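Print this message | E-mail this message to a friend

List: Wallar two-arm cell users
Subject: Re: wrist cable keeps snagging on the fridge door

Someone at the Bunnag site wrote:

> We run the same pair of arms you do, and since we moved from the tabletop
> jobs to the refrigerator our right arm faults out at least once a shift.
> It is always on the door side. The arm goes in, the gripper turns, and
> then we get error 539 and everything stops with a bottle in midair. We
> have swapped the wrist cable twice. We have also re-zeroed the arm,
> which took all afternoon and fixed nothing. Is this the cable, the
> joint, or us?
>
> Also, what are you standing your fridge on? Ours is flat on the floor
> and the left arm has started hitting the bottom lip.

It's mostly you, but you're in good company. We did the same thing here in Gostville for the better part of December, and we have a drawer with five perfectly good wrist cables in it to prove it. Please don't buy a sixth on our account.

On our cell, 539 means the wrist joint wanted more current than it was allowed. The manual lists this under "Motor" and so everybody goes and looks at the motor. What was loading ours up was the cable. The loop that leaves the wrist housing needs enough slack for the gripper to roll all the way over, and on a tabletop any amount of slack will do, because there is nothing for it to catch on. A refrigerator door has shelves. The loop drops over the lip of a shelf, the wrist turns, and now the arm is trying to lift a refrigerator door off its hinges with a piece of wire.

So before you order anything, power down, put the arm in its door pose by hand, and roll the wrist slowly from one stop to the other while you watch the loop. If it touches plastic anywhere, you have your answer. Ours touched in two places.

What we ended up with is a loop that goes out to the left from the wrist and comes back in at the wide black ring joint. The other cable stays down the right side of the forearm. The tie at the ring joint should be snug and the one at the wrist should not be. I had those backwards for a week and the arm let me know about it. Cut the tails off your ties flush, too. A tie tail will hook a door shelf just as well as a cable will.

The loop is still big. I know it looks like something we forgot to finish. When we shortened it to 29 centimeters it looked wonderful and pulled out of its connector the same morning.

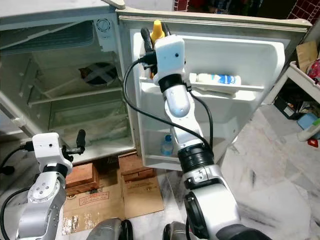 Filed under: Fixtures and floor

As for the fridge, get it off the floor. We have ours up on brown wooden blocks, with flattened cardboard under them to save the tile. The Grallitdale people have a very nice welded stand for theirs and I'm told it was only a little late. Ours was free and has needed one adjustment, when someone mopped.

What the blocks buy you is room at the bottom edge for the left gripper. Our left arm waits low with its fingers open while the right one works the door, and with the fridge flat on the floor there was no place for it to wait that wasn't also the floor. Once you've raised it:

Check that it doesn't rock with the door wide open and bottles on it. Try this by hand before the arm tries it for you.

Mark where the blocks sit. We used paint marker. Tape comes up.

Redo the door position in the setup file. Raising the fridge moves the hinge, and the arm does not read memos.

Run the door pick slow, with a light bottle. The squeeze bottle with the yellow cone tip is our usual test piece – it is easy to see over the top of the gripper fingers, and if you drop it you have lost very little. Keep the real load to a couple of bottles until you trust it. We leave the main cavity empty during setup, so there is one less thing to knock over.

I would also put the current limit back where it was. You didn't say you'd raised it, but everyone raises it. We had ours at 92 percent for a while and the only effect was that the snag got louder before it stopped.

If you've done all that and still get 539 with the loop swinging free, then go ahead and suspect the joint. Write down which way the wrist was turning when it quit and post it here. Ours only ever faulted turning one way, and I wish I'd noticed that before the third cable.

And leave the zero alone for now. It was probably fine before the lost afternoon and I'd guess it is a bit less fine since.

Print this message | E-mail this message to a friend

Contact the list owner | Copyright Wallar users list, messages belong to their authors | Back to top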